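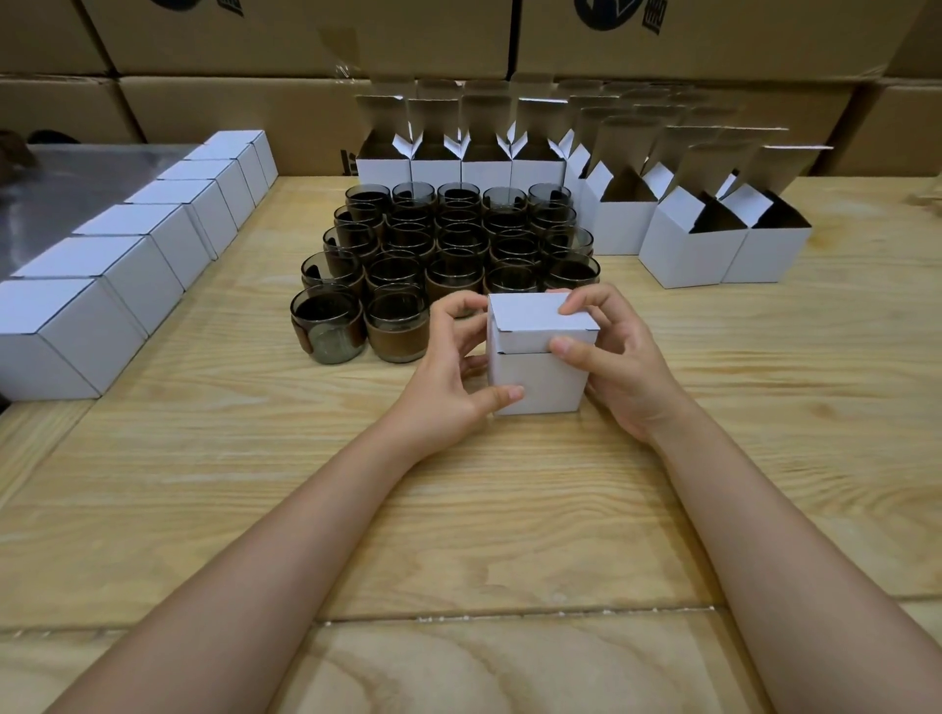 Gift cup seller promises 1,000 boxes by the holidays, packed by hand

Nondosel, the small housewares seller in Brustitz, says it will get 1,000 of its smoked glass cups boxed and out the door before the holidays. Every one of them is being packed by hand, on a pine table, into a plain white box with nothing printed on it.

The company announced the goal on December 9, 2020, in a notice to customers that used the word "artisanal" four times and did not say how many cups had been packed so far. Asked for that number, owner Esmaeil Mohammadi put it at 305.

That leaves a lot of cups. Mohammadi said he was not worried.

"People think it's slow because they picture one person doing one cup," he said. "Once the table is set up, it moves."

The cup itself is simple enough: a short tumbler in gray tinted glass, with a brown sleeve around the lower half. Nondosel sells it for $34, sleeve and box included. The notice calls the box "an essential part of the gift." It is a white cardboard cube with a tuck-in lid, and buyers may decide for themselves how essential that is.

Similar tumblers without the sleeve can be found at most kitchen stores for a good deal less. Mohammadi doesn't dispute this. He said the sleeve keeps the glass comfortable to hold and that customers who bought the first run in March came back for more. He declined to say how many did.
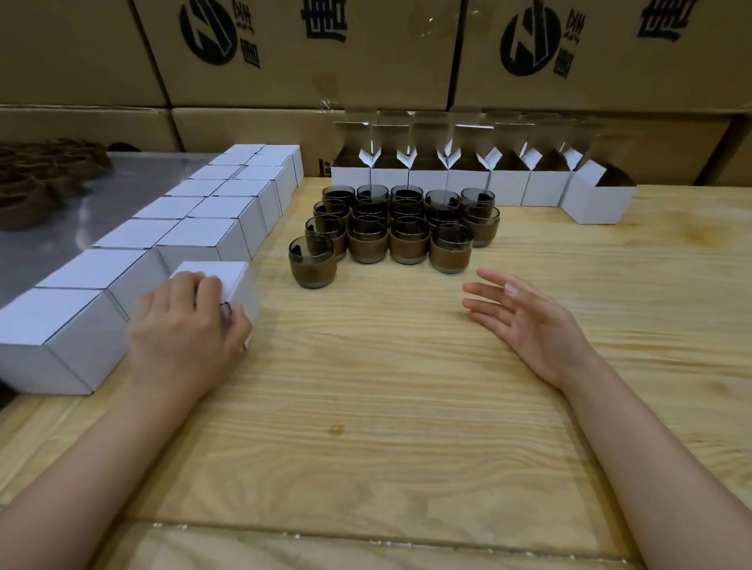 The first run was 500 cups, and it did not go smoothly. Orders promised in two weeks took five, according to several buyers who complained on the company's own page. A few said their cups came with no sleeve at all. Mohammadi blamed the delay on a late delivery of boxes and said the missing sleeves were "a mistake at the table" that has been fixed.

The fix, as he explained it, is that sleeves now go on the glass before anything gets near a box. The cups are then grouped in the middle of the table, and the closed boxes get lined up off to one side. It is hard to see why that took until December to work out, but it does sound like an improvement.

There is still no machine check on the finished boxes, and no scale. If a cup goes out chipped, the buyer finds out first. Nondosel says it will replace any damaged cup at no charge, though customers have to send a photo and pay for return postage. The notice mentions the free replacement in its second line and the postage in its last.

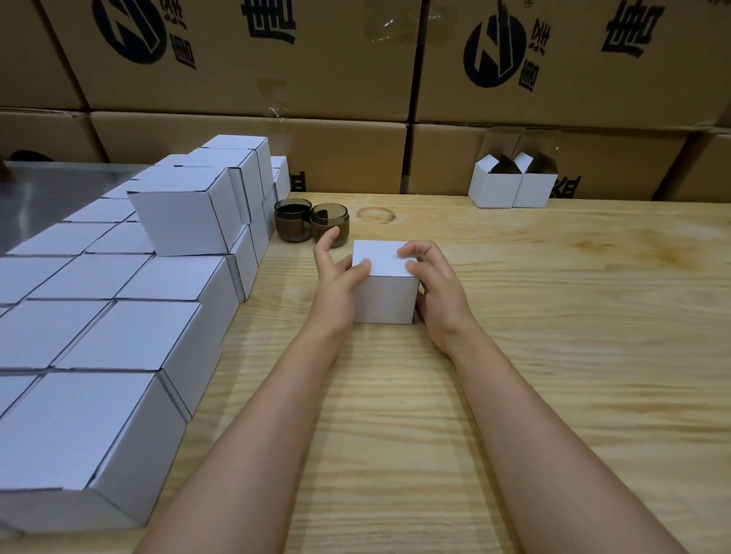

White boxes lined up and stacked on the packing table at Nondosel.

Kamolrat, a gift shop two streets over, has ordered some of the cups for its front window and expects them next week. A manager there said the shop had left space on the shelf and also had candles ready to fill it, in case.

Mohammadi would not give a daily packing rate. He said the pace changes with the help available and that evenings are usually better. He also would not say what happens to orders that miss the holiday cutoff, except that "we don't plan on missing it." The notice has no refund terms for late deliveries.

A second color of sleeve, to be sold under the name Wustorska, was supposed to be ready this season as well. It has been moved to next March. Customers who paid in advance for that version can wait or switch to the brown one, and Nondosel asks that they write in by the end of the week if they want to switch.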